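关于住户自行维修的若干说明，入冬以来陆续有人来信询问，现就本人在租住房屋期间的做法作一整理，供参考。

本人租住的公寓位于 Priltasham 北侧，建成较早，门窗五金多为原配。按租约规定，单项费用在50元以内的小修由承租人承担，超出部分须事先书面报房东同意。第一年未留记录，退租结算时双方对若干项目各执一词，最终自付332元。自第二年起，凡经手的维修一律登记。
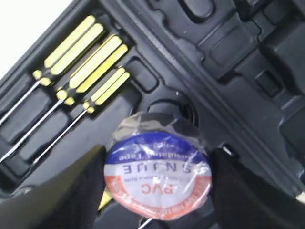

*螺丝刀，各归其槽。*

登记内容从简：月份、部位、处理方式、所用材料、票据编号。松动的合页、下垂的柜门、脱落的踢脚线均在此列。水电及燃气不在自行处理范围之内，应由持证人员上门，本人对此从未破例。

票据以原件粘贴于登记本右页，左页书写经过。热敏纸字迹易褪，收到当日即应复印。本人曾于一月整理旧票，发现其中三张已无法辨认，所涉金额只得自行承担。

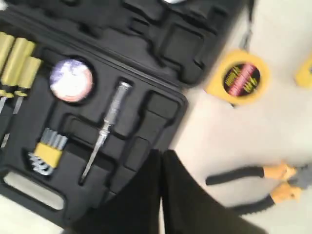 关于材料的采购，本人长期在 Okico 门市购买合页与木螺丝，规格较全，允许拆零。Grokley 的密封条价格略高，厚度规格标注清楚，用于北向窗较为合适。上述两家均须当场索取票据，事后补开手续颇为繁琐。

至于是否应在动手前通知房东，来信者意见不一。本人的做法是：凡涉及打孔、更换锁具、改变外观者，一律事先通知，并留存对方答复；仅为紧固、润滑、清洁者，事后在季度清单中一并列明。 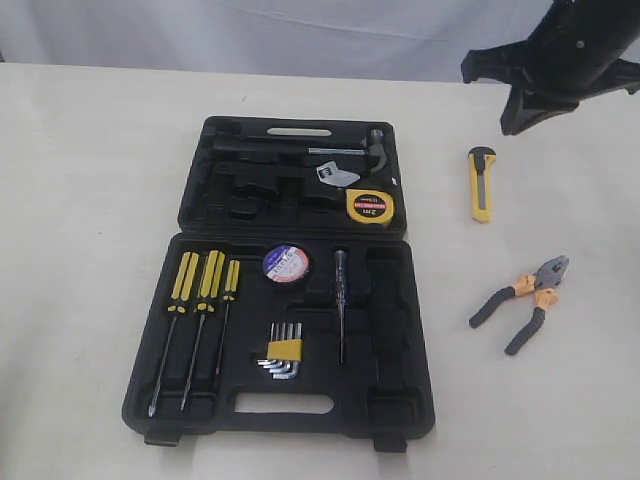 Finbarr Gilmartin 来信指出，季度清单一项未必可行，他的房东明确要求逐次告知，连紧固一枚螺丝也不例外，否则视为擅自改动。他建议在签约时即将“小修”的范围写成附件，由双方签字。

此意见本人接受。续约时已拟定附件一页，列明十一个项目，房东删去两项后签字。删去的是窗锁与阳台门滑轨，理由是该处由 Ó Flaithearta 物业统一维护，报修电话张贴于一层门厅。

第二年全年登记的支出合计472元，其中经房东确认可抵扣租金的约300元，余者为日常耗材。结算时双方逐条核对，用时不足一小时，未再发生争议。登记本现仍在使用，已写至后半本。
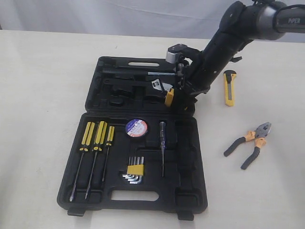
*平放展开的工具箱，上下两半。*

另有读者索要登记表格式。本人所用为普通横格本，自行画线，并无电子版本。附件样稿可以提供，惟其中涉及房东姓名及地址，须待隐去后再行寄出，请来信时注明所在地区适用的租约文本。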